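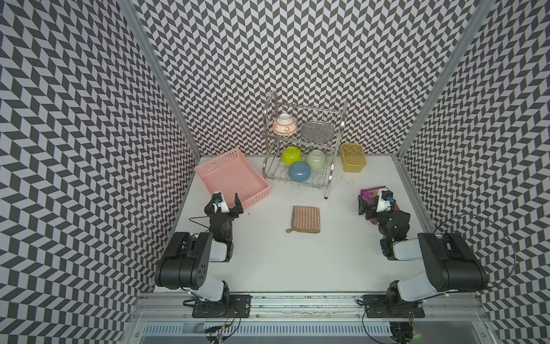
Photo: Tomás Costello

Right, sheep thread. Been off here two weeks, shearing then rain then more shearing. Few of you asked how the Dow paddock went so will do it in bits between jobs

Short version – lucerne's in, it's up, the top corner is rubbish

Longer version. Dow is the one past the creek crossing, grey clay, sits wet till spring most years. Dad only ever ran wethers on it. We limed it last year and I wanted something in there with a root on it

Went with 10 kilos to the hectare. Neighbour reckons that's heavy. Neighbour also hasn't had a decent stand since the drought so

Top corner is where the old sheep camp was. Thistles, capeweed, the lot. Should of sprayed it twice. Did it once and got called away to a bogged truck

Rest of it is lovely. Three leaf stage and even right across to the fence. Redlegged mites had a go at the edge along the road, perimeter spray sorted most of that I think, will look again Sunday

To whoever asked about seed – Trorano, the winter active one. Second time using it. No they don't pay me, I wish

Back. Had to shift a mob

Ewes. Scanned 1218 all up, happy with the twins number, less happy with the dries in the maiden mob. They went to the ram light, my fault, I held them on the stubble too long because I was being tight about barley

Twins are on the oats now in mobs of 90. Used to run them in one big lot and lose lambs every time it blew from the south. Smaller mobs is more fencing and more troughs and more me driving round in the dark, but marking was miles better last year and I'm not going back

Singles can look after themselves on the hill. They've got feed and the scrub belt to get behind

Someone in replies says containment feed the lot and save the pasture. Fair enough if you've got the pens. We've got two and one has a gate made of pallet and hope

Water. The Brurnska pump on the house bore died Tuesday. Of course it did. Bearing gone. Part is coming from the city, till then I'm carting 1000 litres at a time down to the troughs on the flat. Good for the podcast backlog anyway

Wool – not much to say. Sold half, holding half. Market did nothing for a month and then did a bit less. The Endumo shed reckons wait for spring sales. They reckoned that last year to

Somebody else asked do I still want the old airseeder. No. Come and get it. Tyres are shot, box is good, bring a float and someone patient

Also the agronomist came Friday, August 8, 2025 (writing it down here so I can find it again). Tissue tests sent off from Dow and from the creek flat. Suspect molybdenum. He suspects I just need more rain

Will post results when they turn up

Dog's on the ute barking at the quad, that's my cue. More tonight if the internet holds

Internet did not hold. Morning all. Frost. First lambs on the hill, two sets up and drinking by the gate, off to check the rest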